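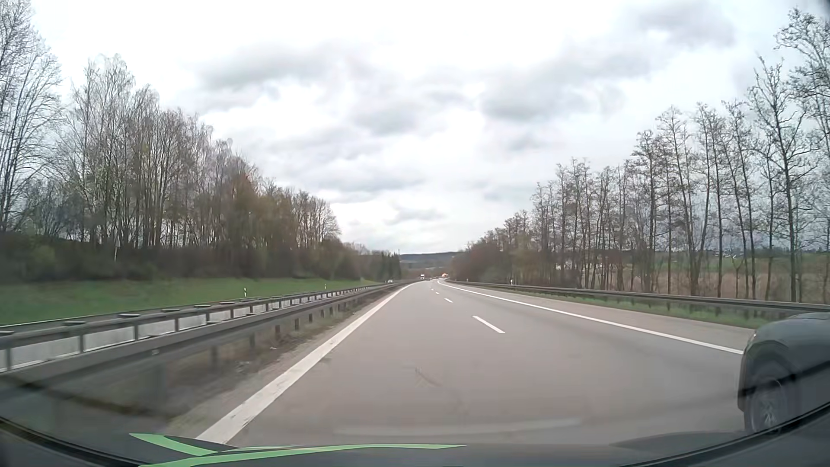
The Gray Road to Truvport

By Nidia Ñahui

When I was a child, a highway was for me only the time between two places. My father drove, I slept, and then somebody opened the door and we were at my aunt's house. Now I have driven the road from Nevholm to Truvport for 14 years, always for work, and I have started to like it for itself.

My colleagues don't understand this. They say there is nothing to look at. It is true that the road has no sea and no mountain. What it has is paint, steel and asphalt, and these also get old and have a character.

Take the white lines. On some parts the edge line is thick and clean, and you could believe it was painted last month. On other parts it is cracked, with small pieces missing, like the skin of an old wall. The dashes between the lanes look short from the driver's seat. I once stopped in Brilik to ask at the road office how long they are, and the man at the desk laughed and told me to guess. I said two steps. He made me guess again until I arrived at a much bigger number, and he still would not say if it was right.

The guardrails are my favorite. In the middle there is seldom only one. You have the near rail, then a second behind it, and through the gaps you catch thin pale pieces of the other side, where people are going home while you are leaving.

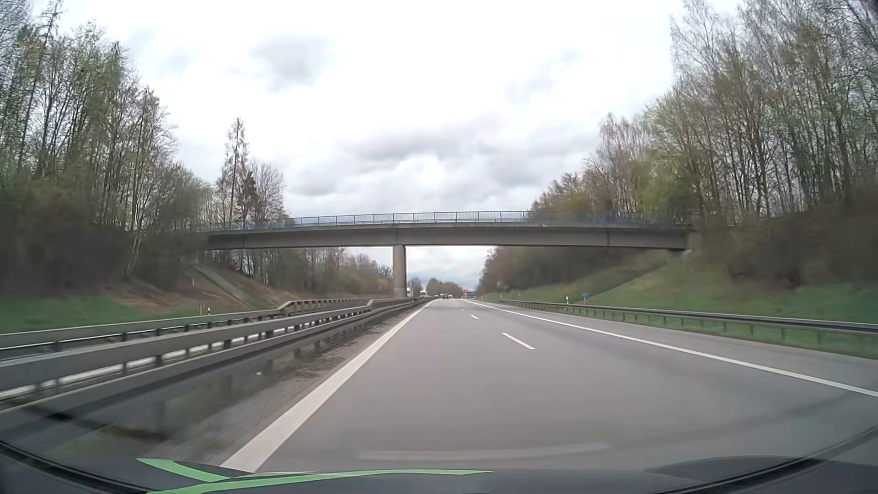
After these long open parts, a bridge is almost a visit. I know the bridges by their railings, and blue is the color I look for. Under a cloudy sky a blue railing is the strongest color of the whole drive, apart from the grass. Before a pillar the barriers can step up to a higher level, a detail I did not notice in my first years. Now I wait for it.

I prefer to drive at 5 in the morning, when the trucks from the Yagi warehouse have not yet come out. In December it is completely dark at that hour, and the road is made only of lines. In spring the banks are green again and I open the window a little, even if it is loud.

I stop two times, once for coffee and once to walk around the car. The coffee in Brilik is weak but they give you a real cup. After Brilik the road bends less, the radio changes to the Truvport station, and I begin to think about my meetings.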